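Takora Walks adds an overnight route through the Ellham valley

Good news for anyone who has already done the day hikes out of Ellham and wished they could keep going. Takora Walks, the small tour company that has been taking visitors around the valley on foot, is adding a two-night route that starts at the old rail station in Ellham, climbs to the lake at Degefa and comes down on the far side at Hormont, where the bus back to town stops right outside the inn.

The full loop is 29 miles, split over three days, and the longest day is the middle one. Bags go ahead by van, so walkers only need to carry water, a rain jacket and lunch. Groups are capped at eight plus a guide.

Fongchan Phuthong, who planned the route and will lead most of the early departures, walked it in every kind of weather before settling on the final version. "The first plan went straight up the ridge, and it was a slog," Phuthong said. "Then a farmer showed me the old drovers' path along the stream. You come around a bend and the whole lake opens up in front of you. I had to sit down for a minute!"

That path tops out at 3,833 feet, the highest point on any Takora trip. The company rates the walk as moderate, and Phuthong suggests that anyone who is comfortable with a full day on hilly ground will do fine. There is one steep section before the pass, with a long lunch stop after it.

The first night is spent at a guesthouse on the edge of Degefa village, the second at the inn in Hormont. Both serve dinner and breakfast, included in the price, and both can handle vegetarian and gluten-free meals with a few days' notice. The guesthouse has five rooms and a wood stove, and its owners have promised to open the lakeside sauna for walkers — a very welcome bit of news for tired legs.
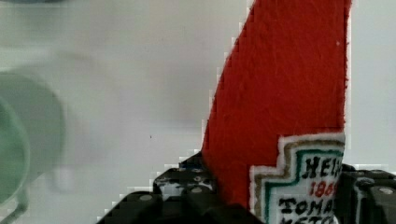

What early walkers thought

A trial run went out in February with a mix of locals and returning guests. Rania Mahrous, who had already been on three of the company's day trips, signed up the morning it was announced.

"I've taken guided walks in plenty of places, and I usually spend half the time wishing we'd slow down," she said. "On this one we stopped for birds, we stopped for cheese, we stopped because somebody wanted to look at a bridge. And we still got to Hormont in time for a bath before dinner."

Her one request was for a longer stay at Degefa. Takora has listened: the second morning now starts an hour later, at 9:30, which gives people time to walk down to the water after breakfast. A rest day at the lake can also be added for guests who book as a full group.

Prices and booking

The trip costs $500 per person, based on two people sharing a room. Single rooms are available for an extra $62 in total, covering both nights. The price takes in the guide, meals from the first dinner to the last breakfast, bag transfers and the bus ticket back to Ellham. Lunches are extra, though the bakery by the station makes excellent filled rolls and opens at 7 a.m.

Departures run from late spring until the first snow closes the pass. Bookings can be made at the Takora office in Ellham or by phone, with a small deposit to hold a place. Dogs are welcome on the trail but have to stay on a leash near the farms, and the guesthouse takes only one per group, so mention yours when you call.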